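Matilde Bettencourt has been loading dishwashers for other people since she was 19, first in the kitchen of a hotel in Carkthorpe and now at the Wostow community hall, where the Sunday lunch can mean up to 222 plates.

"People think it's the machine that does the work," she says. "Half of it is how you put things in."

Her first rule is about the rack. She takes it right out of the machine and sets it on the counter when she can, so she isn't bending over the door for an hour. At 65, she says, her back makes that decision for her.

She starts with one plate, always on the side nearest her hand, and fills toward the other end.
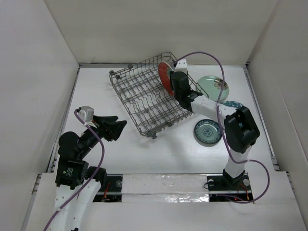
Plates go between the tines with their faces all turned the same way. Bettencourt leaves an empty slot next to anything with a deep rim. "If two of them touch, the water can't get in there, and you'll be scraping egg off on Monday," she says.

She doesn't rinse. She scrapes, and she soaks pans that need it. Bowls go up top, tilted.

The rollers are what she checks before buying a used machine. At Clolomness, where she worked for eight years, two of them cracked and the rack came off its track with a full load on it. "We lost a lot of soup plates. I heard it from the parking lot."

Does she have a dishwasher at home? She does, and her husband loads it.

"I redo it after he goes to bed," she says.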